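Trarnwood Students to Hold Open Bench Day for Robot Arm Project

TRARNWOOD - The Trarnwood High School Robotics Club will open its workroom to the public on Saturday, January 13, 2018, so that families, younger students and neighbors can watch the club's robot arm at work and talk with the students who program it. The event runs from 10 a.m. to 2 p.m. in Room 48, on the lower level of the science wing. Admission is free.

The club has been preparing since October for the Arruda Table Challenge, a regional contest for high school teams. Teams in the challenge program a single arm to handle small objects on a tabletop. Plates, cups, toy blocks and other household items are used in place of special game pieces, and teams do not learn the exact layout of the table until the morning of the contest.

"We used to build a new machine every year and then run out of time to program it," said Saron Gebremichael, a senior and the club's captain. "This year the arm was already built when we started. All of our time has gone into the code and into practice."

Each team is scored over 50 attempts, split between a morning session and an afternoon session. An attempt counts only if the object ends up where the task card says it should and nothing else on the table is knocked over or pushed off. Teams may change their code between sessions but may not touch the arm once an attempt has started. A student who reaches in to straighten an object loses that attempt.

The club divides its work among a programming group, a hardware group and a testing group. Junior Gil-soo Ahn leads the testing group, which sets the table, starts each run and keeps the log. Members write down the starting position of the object, the version of the code and the result. When a run fails, they also write down what they think went wrong.

"The log is the part that people complain about," Ahn said. "Then somebody asks why the arm started missing on Thursday and we look it up, and it's because we changed the approach angle on Wednesday."

Much of the practice this winter has involved toy blocks and plates. The arm carries a small camera at its wrist, and students use that view to line up the fingers before the arm closes them.

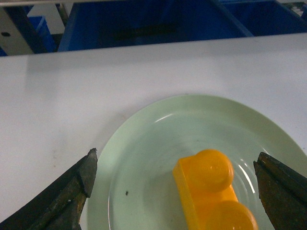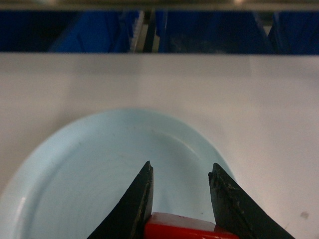 Plates have given the programming group a good deal of trouble, according to sophomore Hwa-young Yook, who joined the club in the fall. A raised rim means the fingers cannot come in as low as they can on a bare table. Glare from the overhead lights is another problem. In early versions of the code, a bright spot on a plate could be mistaken for the edge of an object.

"I spent two weeks on glare," Yook said. "First we tried moving the lamps, but you can't move the lamps at the contest. So I had to fix it in the software. It looks at a few views from different heights now and throws out any edge that jumps too far between them."

Yook said she had written very little code before joining. New members begin with a set of short exercises in which they move the arm to a point, open and close the fingers, and return the arm to its rest position. They are then paired with an older student for their first month.

The hardware group looks after the arm itself. Its members check the joints and cables before each practice, and they inspect the fingers for wear. They have also written a setup checklist that the team will carry to the contest, where each team gets a short period to mount its arm and run a first movement test.

Ok-hee Gil, who teaches physics and computer science at the school, is the club's faculty adviser. She said the table tasks fit well with what students are learning in class.

"They come in with questions about friction and torque that I would otherwise have to make up for a worksheet," Gil said. "They also learn to change one thing at a time. That has been the hardest habit to teach, and I think the logs show they are getting better at it."

Support for the project comes from Cliltis, a machine shop in Trarnwood that has lent the club bench tools and given students time with its staff. Geum-ok Byun, who manages training at Cliltis, visits the club every other week during the school year. Byun said she does not write code for the students and tries not to answer questions they can answer by running a test.

"I ask them what the arm was told to do and what it did," Byun said. "Usually they find the problem while they are telling me. They are careful around the equipment, and they clean up after themselves, so we are glad to keep coming."

At the open bench day, students will run the arm once every half hour and explain the task before each run. Visitors will be able to look through the practice logs and try the first programming exercise on a laptop, with a club member at the keyboard beside them. Children under 10 must be with an adult. Everyone will be asked to stay behind the tape line while the arm is powered on.

The 1 p.m. run will be a full practice under contest rules. A teacher from outside the club will draw a task card, and the team will have 3 minutes to set the table and start. Visitors are asked not to enter or leave the room during that run.

The club will also take sign-ups for its spring session, which is open to any Trarnwood High School student. No experience with robots or programming is needed. The session meets on two afternoons a week, and there is a fee of $50 per student to cover supplies. Students who need help with the fee may speak with Gil or with the main office, and requests will be kept private.

Eighth graders who plan to attend the high school next fall may not join the spring session, but they are welcome to observe a practice if a parent or guardian calls ahead.

The Arruda Table Challenge will be held later this winter at the Ridby Center. Trarnwood will send one team, with alternates from each of the club's groups. Gebremichael said the team plans to stop making large changes to its code a week before the contest and use the remaining practices for full runs.

"We would like to do well, and we also want the younger members to get time at the table," she said. "Most of the seniors will be gone next year. Hwa-young and the others need to know how all of it works, including the parts that I wrote and didn't comment very well."

Parking for the open bench day is available in the east lot. Visitors should use the science wing entrance, as the main doors will be locked. The entrance has a ramp, and an elevator serves the lower level. Anyone who needs other arrangements should call the main office by noon on the day before the event.

About the Trarnwood High School Robotics Club

The Trarnwood High School Robotics Club is a student-run group open to all grades at the school. Members design, program and test robots for regional contests and give demonstrations at schools and libraries in the area.

Media contact: Ok-hee Gil, faculty adviser, Trarnwood High School Robotics Club. Reporters and photographers who wish to attend the 1 p.m. practice run should check in at the science wing entrance by 12:45 p.m.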